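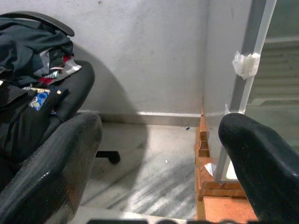

Photo: Drita Grgić

Search this site Search Go

Hulari Music Collective
Minutes of the members' meeting, 11 August 2026

Chair: Drita Grgić
Present: 14 members, as signed in. Apologies were received from two members of Skokon.

1. Minutes of the July meeting
Agreed as correct, with one change. Under item 4, "mastering" should read "mixing". The mastering of the Skurel record had not been booked at that point.

2. Skurel EP
The five tracks are mixed. The band are happy with four of them and want the vocal brought up on the second. Drita will pass this to the engineer with the band's notes and ask for a new version by the end of the month.

The running order was discussed at length. The band would like the slow song first. Two members thought radio would only play the opening track and that it should be the single. It was left to the band, who will confirm by email.

Pressing: the quote for 600 copies on vinyl is 2,792 euros including printed inner sleeves. Plain inner sleeves would be cheaper but the band want the lyrics printed. The meeting agreed to go ahead on the quote as it stands. The deposit is to be paid once the mastered files are in.

The sleeve text still has a spelling mistake in the thanks. Skurel to send a corrected version.

3. Money
Balance at the end of July: 1,259 euros. This does not include the door money from the Gil show, which had not reached the account. The pressing cannot be paid in full from the balance. Pre-orders will open before the deposit is due and the band will put in the remainder, to be paid back from the first sales. Drita to write this down as a short agreement and both sides to sign it.

One member asked whether the collective should take a cut of digital sales. No decision. Carried over to the next meeting.

4. Gil show
The show went ahead with Skokon and one support act. The sound check started late as the desk was in use, and the support set was cut by ten minutes. The support act have been written to and have accepted the apology.

Merchandise: Skokon sold out of the small shirts and would like more before the autumn dates. They have 40 cassettes left. Agreed that they may sell these at a lower price if they wish.

5. Rehearsal room
The booking sheet is being filled in late, and twice in July two bands turned up for the same evening. From now on a slot not on the sheet by noon the day before is free for anyone to take. The bass amp buzzes on the second input. Use the first input until it has been looked at.

6. Launch night
Three venues have been asked. One has said no, one wants a hire fee in advance, and one has not replied. Skurel would prefer to play last and to have Skokon open. Skokon have to check with their drummer. Drita to chase the third venue.

7. Any other business
A member asked for the mailing list to be split so that people outside the city are not sent every small gig. Agreed in principle. It needs someone to do it.

The meeting closed at 21.20. Date of the next meeting to be sent round by email.

Last updated: one week after the meeting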